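Can a Robot Fold the Laundry?
Science for Curious Kids

Do you have a chore that you would hand over to somebody else in a second, if only somebody else would take it? Lots of people would pick the laundry. Washing clothes is pretty easy now, because a machine does the sloshing and spinning. But then all those clothes come out in a big tangled heap, and a person still has to pull them apart and fold them, one sock and one shirt at a time.

So people have been trying for years to build a robot that can do the folding part. One of the newer ones is called the Brelska, and it is made by a company named Clatia. It is a robot arm that clamps onto the side of a table. You can't put it on your birthday list just yet (unless you get a whole lot of money for your birthday!), but some families and laundry shops can rent one, and in this article we are going to find out how it works, what it is good at, and what makes it get stuck.

Why is folding so hard?

Let's start with a little experiment. Find a wooden block or a book and put it on the table. Pick it up and put it down again. Did it change shape? Of course not. A book is the same shape every single time, and robots love that. There are robots in factories that can pick up the same metal part all day long and hardly ever miss.

Now get a towel and drop it on the table. Look at the shape it made. Then pick it up and drop it again. It made a different shape, didn't it? You could drop that towel 2,000 times and you would never get the same heap twice. Every time, the corners end up in a new place, and sometimes a corner is tucked underneath where you can't see it at all.

When you fold a towel, you do something very clever without even thinking. You feel around for an edge, you slide your fingers along it until you come to a corner, and you give the whole thing a shake. Your eyes and your fingers are talking to your brain the whole time. A robot has to be taught every bit of that.

How the Brelska sees and grabs

The Brelska has a small camera close to its "hand." The hand is called a gripper, and it has two fingers that open and close like a pair of kitchen tongs. (Try doing a chore with just your thumb and one finger, and you will see right away what the robot is up against.)

The camera looks down at the cloth and sends a picture to a computer. The computer searches the picture for edges, folds, and lumps. Then it makes a guess about where the fingers should go, the arm moves, and the fingers pinch. After that the camera takes another look, and the computer guesses again. Look, guess, move, look again! It does this over and over until the cloth is folded or until it gives up and beeps for help.

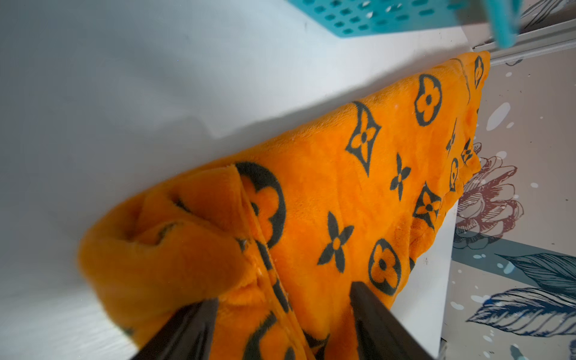

Blankets are some of the trickiest things of all. A washcloth is small, so the camera can see the whole thing at once. A blanket is so big that the robot may only see a piece of it, like when you hold a picture book right up to your nose. And if the blanket has a pattern printed on it, the computer has another puzzle to solve. Is that dark curvy line part of the pattern, or is it the shadow of a fold? You can tell the difference in a blink, but you have been looking at blankets since you were a baby. The Brelska has had to learn from pictures, and Clatia says it practiced with more than 3,000 of them before the first one was sold.

Fuzzy cloth is puzzling in its own way too. It is thick and squishy, so the fingers have to open wide enough to get around a fold, but if they push down too hard they can pinch two layers when they only wanted one. Then, when the arm lifts, up comes the whole blanket! If you have ever tried to turn one page of a book and turned two, you know just how that feels.

What can it do so far?

The people at the Sýkora Toy and Gadget Lab, who test all kinds of machines for families, borrowed a Brelska in February and kept it busy for several weeks. They gave it 291 things to fold, from dish towels to bed covers, and wrote down what happened to every one.

It did very well with dish towels and pillowcases. It did pretty well with T-shirts, as long as the shirts were right side out. It was slow with blankets, and a big one could take 6 minutes, which is long enough for you to fold it yourself, have a glass of milk, and come back to watch the end. Socks were the worst. The robot could pick up a sock just fine, but it had a terrible time finding the one that matched.

The testers liked that the arm moves gently and stops if something bumps it. They didn't like the beeping very much, and they wished the instructions were shorter. They also said a grown-up should always be the one to switch it on, and that fingers, hair, and pets need to stay away from the table while it is working. That is a good rule for any machine with moving parts.

Be the robot!

You can find out what it is like to be a folding robot. You will need a towel, a table, and a friend or someone in your family.

Drop the towel on the table in a heap. You are the arm, so close your eyes and hold out one hand, using only your thumb and pointer finger. Your partner is the camera and the computer. Your partner tells you where to move, when to pinch, and when to let go, using plain words like "left," "up," "pinch," and "stop." See if the two of you can get the towel folded in half. Then trade places and try it again with a bigger towel.

Was it harder than you thought? Which words worked best? If you get really good at it, try a blanket.

Where you can see one

If you live near Stendholm, the children's museum there has a Brelska in the machine hall, right past the water wheels. It folds towels all afternoon, and you can bring one from home for it to try. The spring hours begin on 12th April. Ask at the front desk what time the folding starts, because the arm gets a rest at lunch.

Words to know

Gripper: the part of a robot that holds things, like a hand.

Sensor: a part that helps a machine notice what is around it. A camera is one kind of sensor.

Pattern: shapes or colors that repeat, like the dots or flowers on a piece of cloth.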